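Lăcrămioara Oprea would like it known that she did not set out to write a trilogy. "I set out to write a long email," she says. "Then I noticed it had chapters."

The email became The Salt Registrar, a novel about a clerk in a flooded border town who goes on issuing permits after the government that employs her has packed up and left. Masell, the small press that has published her since her second book, bought it in January along with two more, neither of which exists yet. Oprea calls this "a vote of confidence, or a clerical error of the kind my heroine would have caught."

Her first novel, Canirik, came out in an edition of 3,000 copies and sold, by her reckoning, around 50. The rest spent eight years in her brother-in-law's garage. "He was very decent about it. He parked on the street." 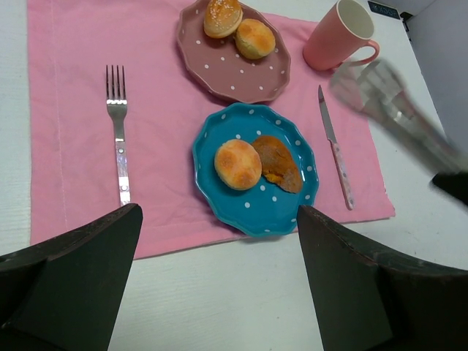

Her editor at Masell, Toshio Sakamoto, found one of the garage copies at a library sale and wrote her a two-page letter, most of it about commas. She still has it. Sakamoto remembers things a little differently. "I said I loved the book on page one," he told me by phone. "She skipped to page two."

The new novel took its time. An early draft was narrated by the river, which Sakamoto asked her to reconsider. A later one had no dialogue until the final chapter. "I was going through something," Oprea says. "I'd read a lot of Norwegians." What survived is a funny, bad-tempered book in which people talk constantly and mostly about forms. The clerk's rival, a surveyor named Arkholm, was supposed to drown early on. Oprea kept putting it off and now he is in all three volumes.

Does she mind being called a comic writer? She thinks about this long enough for me to check that my recorder is working. "I mind it when it comes from people who haven't laughed." 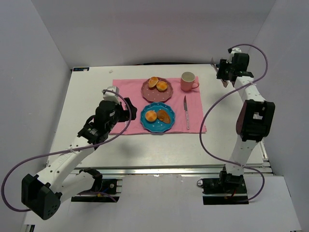

Translation is the part of the deal she talks about most readily. Gediminas Strazds is already at work on the Lithuanian edition and sends her questions in batches, many of them concerning breakfast. The clerk eats the same one in every chapter, and he wants to know exactly what it is. A roll, Oprea told him. What kind of roll? Cut or whole? She finally settled the matter as two golden-brown halves on a dusty rose plate with white polka dots and a wavy rim, and he wrote back to ask whether the dots were important. "They are now," she says. "I've had to put them in volume two."

Volume two is due at the end of the year. She has the title, which she won't tell me, and the last line, which she tells me twice, with different endings.

The Salt Registrar is out from Masell on Apr 4, 2024.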